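Rosales Serviced Rooms
Bedroom safety check, with comments

Room type: double, ground floor
Checked by: Meinir Voyle
Day: Thursday, morning
Scope: bedside furniture, telephone, wall plates, floor and the side of the bed. Bathroom and windows are on a separate sheet.
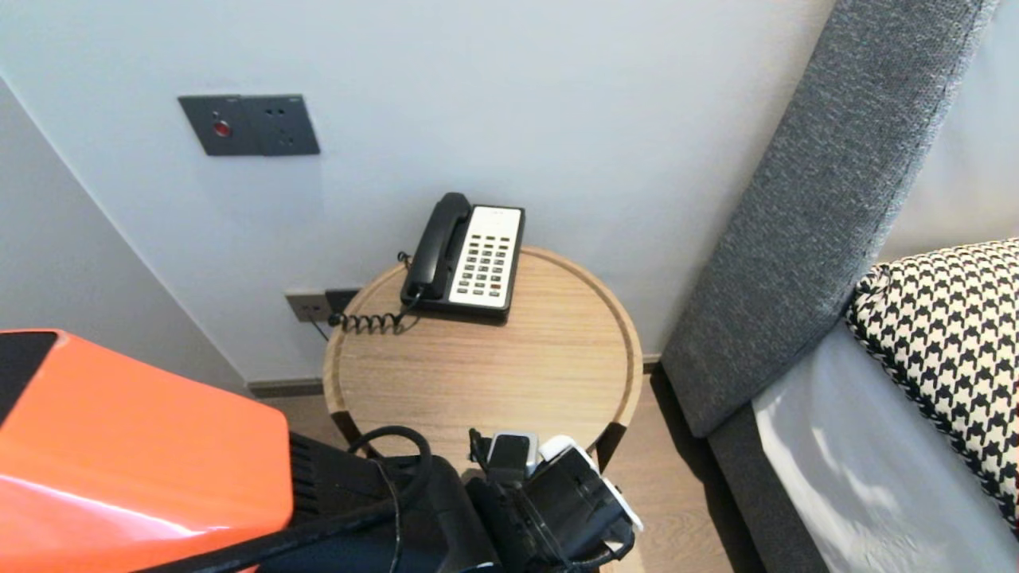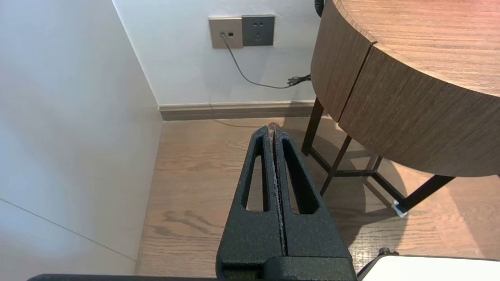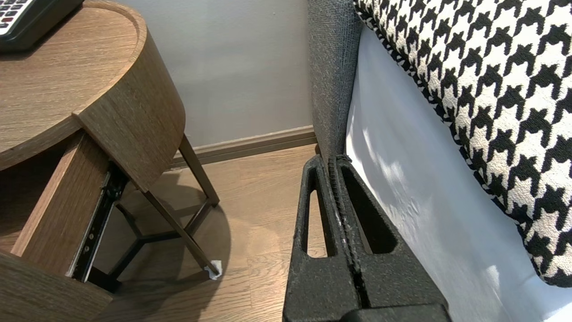

SECTION 2: BEDSIDE AREA

2.1 Table stands level, no rocking
Pass. Leaned on from each side with a flat hand. All feet make contact with the floor.

2.2 Top surface, no splits or splinters
Pass. The raised rim is smooth all the way round. One light ring mark from a cup, not a safety matter, passed to housekeeping.

2.3 Drawer opens and closes without sticking
Pass with comment. The drawer runs on a metal slide and needs a firm push for the last 10 mm. Clean the slide and check again in September. Do not oil it, as oil gets on to guests' clothes.

2.4 Drawer stop holds
Pass. Pulled to full extension twice and the drawer stayed on its slide. Staff should close drawers when they leave. An open one is at shin height for anyone coming round the bed in the dark.

2.5 Legs and cross brace tight
Action. One fixing on the brace turned by hand. Tightened on the spot, but it should have a locking washer. Spare washers are in the Dotex box in the store, second shelf.

2.6 Clearance between table and bed
Pass. The bed frame does not press on the table and the drawer does not catch the fabric.

SECTION 3: TELEPHONE

3.1 Dial tone present
Pass.

3.2 Handset sits properly in the cradle
Pass.

3.3 Reception answers
Pass. Rang reception, answered by the desk. Extension for this room is 143. The room list still shows the old number and needs changing.

3.4 Handset cord sound
Pass with comment. No breaks in the covering. The coiled cord lies across the table top and should be tucked in beside the base when the room is made up, so that it does not get caught when someone puts a glass or a book down.

SECTION 4: WALL PLATES AND LEADS

4.1 Plates firm on the wall
Pass. No movement and no cracks on any plate at the bedside or along the wall.

4.2 Plugs fully home
Pass. All pushed in by hand, none loose or warm to the touch.

4.3 Leads clear of the walking route
Pass. The thin lead from the low outlet drops down the wall behind the table. Keep it there. If the table is moved for cleaning, check that a leg has not come down on the lead.

4.4 Button on the upper plate
Not tested. The small red button needs the Tritik engineer present. Carry over to the next visit.

SECTION 5: FLOOR AND BED

5.1 Floorboards flat, no raised edges
Pass.

5.2 Floor clear of small items
Action. Small reddish-brown object on the floor near the wall. Pick up and check the rest of the floor by the skirting. The vacuum head does not reach into the corners.

5.3 Headboard fixed
Pass. No movement when pulled forward.

5.4 Route along the side of the bed
Pass. Measured at 850 mm at the narrowest point.

Items to close: 2.5, 5.2
Items to watch: 2.3, 3.4
Carried over: 4.4

Allow 14 days for the washer. Return the signed sheet to the office tray.

M. Voyle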